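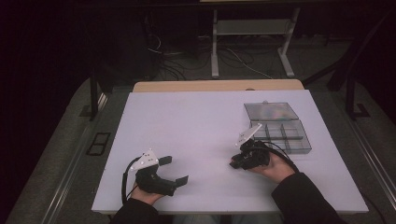 ## How do you teach a robot a job without writing code?

You do the job yourself while the system records you. There are two ways we go about it. In the first you hold a pair of grippers in your own hands and do the task at a table, and the grippers log where they went and when they opened and closed. In the second you drive the real arms from across the room with a pair of controllers. Either way you end up with a big pile of recordings, and a model learns from the pile.

## Which one should I start with?

Hand-held, if it's up to me. Most people get the hang of it in an afternoon, and you still feel the thing you're picking up, so you don't crush it or fling it at the wall (I have flung things at the wall with the remote setup, ask Osian). Remote control is slower and it makes your shoulders ache, but every recording is something the arm has physically done, so there's no guessing later about whether it can reach.

We usually collect the bulk by hand and then top it up with remote sessions on the parts where the arm struggles.

## How many recordings do I need?

For a single sorting task, I'd plan on roughly 1,000. You'll see the robot start doing something sensible well before that! But it'll be the kind of sensible that falls apart when you turn the box sideways.

## Do they all have to be perfect?

No, and please don't try. A fumble where you drop a part, go back and pick it up again is really useful, because the robot will drop things too and it needs to have seen what to do next. What I throw out are the takes where the person stopped to chat, or changed their mind about the task halfway through.

## How fast should I move?

Slower than you would with your fingers, faster than you think you need to. Nest has the best rhythm of any of us and she hums while she does it. If you creep along, the robot learns to creep along, and then somebody has to sit and watch it.

Try not to pause with the gripper hovering over a part. Long pauses are the worst thing for the model, it gets there and just sort of hangs.

## Can I use both hands?

Please do, if the robot you're teaching has two arms. Keep one hand steady and let the other do the fiddly bit. Don't pass things back and forth for fun, and don't cross your wrists, the arms can't follow you there.

## What about the cables?

Check them before every take. Leave enough slack that you can reach the far side of the table without a tug, and keep them off the spot where the parts go. I run mine up my sleeve with a loop of soft tape. Dilwyn says that's fussy, and Dilwyn also pulled a plug out in the middle of his best session in July.

## Should I set the table up the same way each time?

Nope! Move stuff. Shift the box a little, turn it, swap which side the parts start on. Keep the task the same and let everything else wander. Our first Flenance batch was so tidy that the robot only worked if the box sat exactly where Iestyn had put it, and we had to do a good chunk of it over.

## Do clear containers cause trouble?

They can. See-through plastic picks up whatever color is behind it and the thin walls tend to vanish under strong light. I still use them, since that's what people have in their workshops, but I turn down the overhead lamp and record plenty of extra takes with the container in odd spots.

## How long is a session?

I stop at 2 hours, with a proper break in the middle. Your grip gets sloppy before you notice it, and sloppy takes late in the day are the ones I end up deleting.

## Where do my recordings go?

Into the Drokimel folder, under your own name, with one line on what the task was. If something odd happened, write that down too. Siwan goes through the notes before each training run and she'd much rather read "dropped it twice, my fault" than try to work it out from the video.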